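3.2 Grip comfort and session length

The second part of the study asked whether the weight of a gaming handheld changes how long people play in one sitting. Earlier work in our group (Simon and Borbély) compared two units of different weight on a desk stand, where the player's arms carried nothing. We wanted sessions in which the device was held the whole time, at home, with no one watching.

Two devices were used. The Zekemell is the lighter of the two and has short, rounded grips. The Sallix is wider, with a larger battery and a deeper shell, and most reviewers have called it heavy. Both ran the same build of the same puzzle-platform game, Ullov, which was picked because its levels are short and can be left at any point without losing progress. Screen brightness was locked at the same setting on both units, and vibration was turned off.

Session logs were written by the device itself. A session began when the game came to the foreground and ended when the screen had been off for 8 minutes. Shorter breaks were counted as part of the same session. This rule matters for the results below, as many players put the device down between levels and pick it up again. A stricter cutoff would have turned one evening of play into a string of very short sessions.

In total, 1,898 sessions were logged. We removed those in which the device was charging, on the grounds that a cable changes how people hold it and where they sit. We also removed sessions from the first two days of each loan, when players were still trying out the menus. After both steps, 806 sessions remained. All the comparisons in this section use that smaller set.

Players kept each device for two weeks and then swapped. Half started with the Zekemell and half with the Sallix. Everything was handed over in a hard case together with the charger, a printed setup sheet and a short paper diary. The diary asked for one line per day on where the person had played and whether the hands or wrists felt tired. Zainab Odukoya entered the diaries by hand, and Wilma MacLeish checked a portion of them against the logs. Where the diary and the log disagreed on whether any play had taken place, the log was kept.

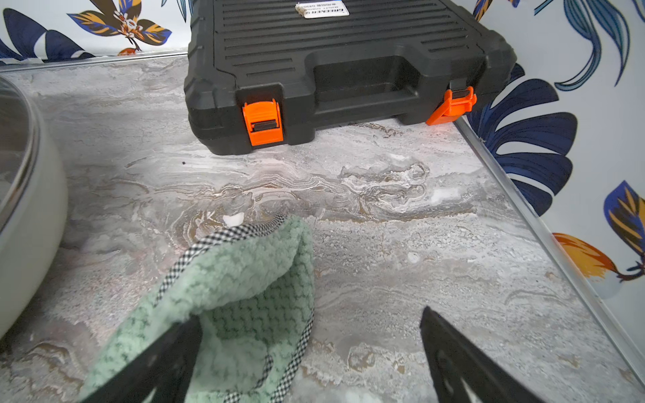 Figure 4. Hard case with orange latches, one closed and one open, on a countertop.

3.3 Results for session length

Median session length was slightly higher on the Zekemell, but the two distributions overlap for most of their range. The difference shows up mainly in the long sessions. Players who went past the first hour were more likely to be holding the lighter device, and this held for both starting orders. For short sessions we found no difference worth reporting.

The diaries give a partly different picture. Tired wrists were mentioned more often for the Sallix, also on days when the logs show only short play. Several players wrote that they had rested the Sallix on a pillow or on their knees. We did not ask about posture, so we cannot say how common this was. It may explain why the gap in the logs is smaller than the one in the diaries — a player who props up the device no longer carries its full weight.

Grip shape is a second possible cause. The two units differ in shape as well as in weight, and our design does not separate the two. Leokadia Domański has suggested repeating the test with clip-on weights on a single model, and a small pilot with the Bunnag shell is planned for April.

Contact: Attila Simon, corresponding author | © The authors | Back to top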